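Checklist for the treatment room, Flamano skin studio, Zundau branch. Filled in during May, before opening.

## Products

- [x] Night serum, Tierney: all bottles closed, batch number readable. *Comment: one label is coming off at the corner. I fixed it with clear tape, but please order a new label.*
- [x] Urkari clay mask, 14 jars on the shelf. *Comment: 2 jars are past the date on the lid. I put them in the return box.*
- [ ] Patch test cards signed for every new client. *Comment: not complete. The card must be signed before the first treatment and not after it.*
- [x] Alcohol for surfaces stored away from the wax heater.

## Equipment

- [x] Steamer: water tank emptied, cable without damage.
- [x] Wax heater stays at 60 degrees on the middle setting. *Comment: measured two times with the same result.*
- [ ] Magnifying lamp: the arm sinks slowly when it is pulled out fully. *Comment: the screw needs a bigger key than we have.*
- [x] Microwave: door and front panel wiped.

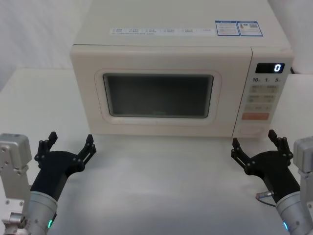
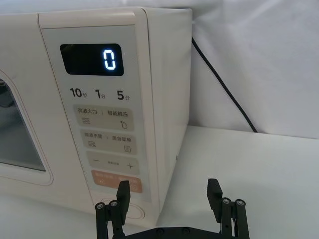 - [x] Towel cabinet: the rubber of the door closes well.
- [ ] Timer for peelings. *Comment: the sound is too weak when the music is on. Until we have another one, please keep the music low in this room.*

## Hygiene

- [x] Spatulas for single use only, box is full.
- [x] Brushes washed and laid flat to dry.
- [ ] Gloves in size small. *Comment: we have only medium and large. With large gloves it is difficult to work near the eyes.*

## Loyalty points

- [x] The sign at the desk shows the correct number, 3000 points for one free facial. *Comment: the old sign was still in the drawer, I threw it away.*

Open points go to the Zundau desk. The lamp should be repaired first.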